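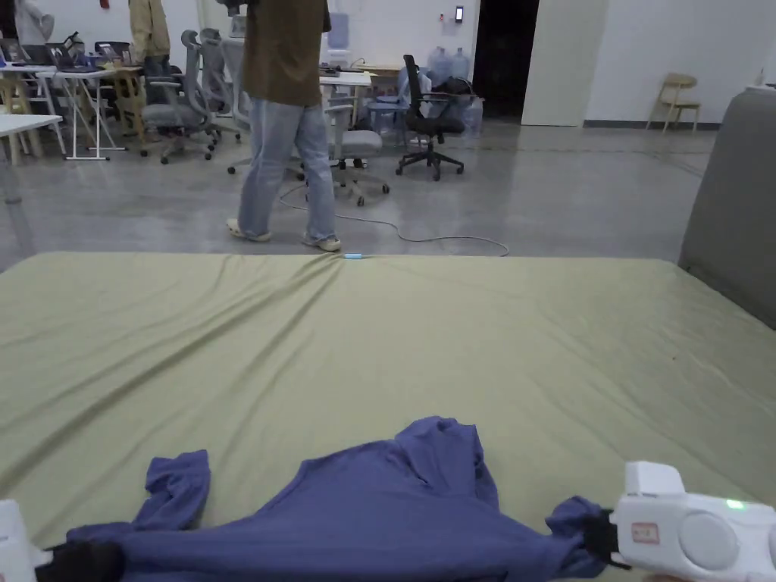 Week 8: Comparing Hand-Held Grippers on Soft Stuff

By Siv Backlund
May
Last updated 4:40 pm

Okay, cloth week! I love this one, and most of you will hate it until the second try. Rigid objects forgive you. A shirt doesn't – grab it an inch off and you've got a different problem than the one you started with.

We're comparing two sets of fingers on the hand-held units, the Lukell pair and the Olaniyan pair. Same housings, same shirt, same person holding them. Please don't swap operators halfway through a set (Ibrahim and Kwan-ho, I'm looking at you two), or we end up measuring people.

How a trial goes

Bunch the shirt up and drop it on the sheet. Pinch one end with the left gripper and a sleeve cuff with the right, then pull gently until the fabric between them opens up. Lay it down, let go, fold. I want 17 trials per finger set, and yes, the ugly ones count.

What to write down

Slips, obviously. Also regrasps, and whether you picked up sheet along with the shirt, which happens way more than you'd think on a soft surface. My own record is 22 seconds from first pinch to finished fold and I was very proud of it, until Yetunde watched the video and pointed out I'd folded it inside out.

Look at your wrists too. A collar that's all twisted up makes you want to roll one hand over, and a real arm may not have the joint range to copy you. If a move feels like yoga, write that down!

For next time

Read the Sullari handout on finger pads, just the first 2 sections. Ea has the spare pads if yours are peeling. Bring your trial sheets, even half-filled.

4 comments · 8 shares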